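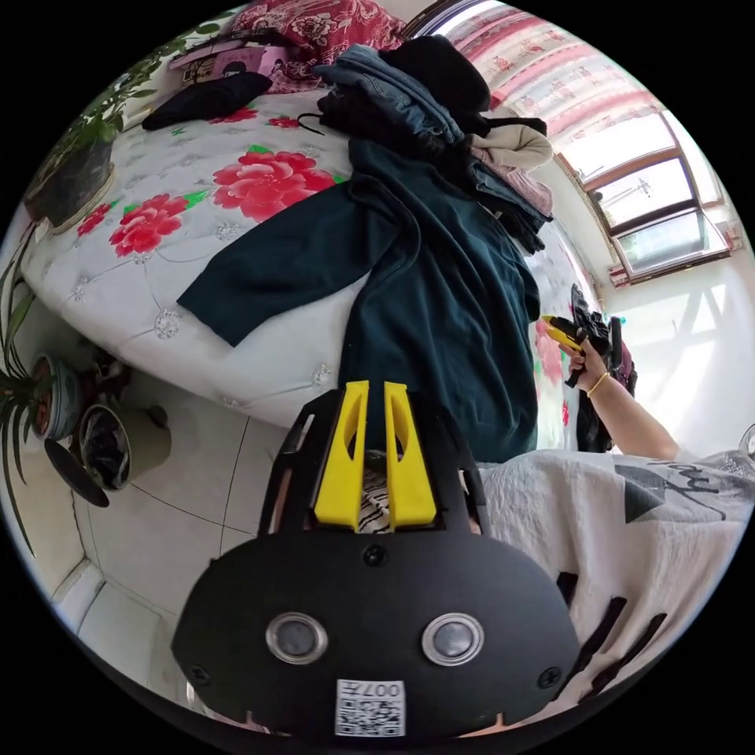 Demonstration by hand-held gripper is the second of the two collection methods covered in this unit; the first, leader-follower teleoperation, was treated last week. The demonstrator carries the end effector directly, and the arm is absent until playback. What the learner receives is the view from the tool, the finger opening and the tool pose over time. For garment work this view has a known weakness. With a teal long-sleeved garment spread across a bed, one sleeve stretched out to the side and the lower body hanging over the near edge, the two yellow fingers occupy the lower center of the view and the fabric between them shrinks to a sliver. The second gripper comes in from the right and points left, so its fingers see the same garment from another side. Both streams are therefore kept, and they must share a clock.

2.1 Terms
Episode – one garment, from first approach to release.
Grasp event – the sample at which finger opening stops decreasing.
Regrasp – a second grasp event on the same garment by the same tool.

2.2 The Trindade set
The exercises use the Trindade set, recorded by Dalva Brito and Osvaldo Miranda in furnished bedrooms. It holds 983 episodes, of which 313 contain at least one regrasp. Do not discard these. A policy trained only on clean episodes has no example of recovery and tends to close on air after a missed sleeve.

2.3 Comparison with remote control
Teleoperation records joint angles that the arm has already reached, so every sample is feasible. Hand-held data carries no such guarantee. A wrist can turn faster than the arm can follow, and poses near the far side of a mattress may lie outside its reach. Run the Woron filter before training and report the fraction of samples removed. More than 700 milliseconds of continuous removal splits the episode in two.

2.4 Exercise
Load any ten two-tool episodes in Plema. Mark the grasp events for each tool and plot the delay between them. State which tool leads and whether the lead changes when a sleeve has to be straightened first. Plots go to Muireann Hennessy by Sunday, 6 p.m.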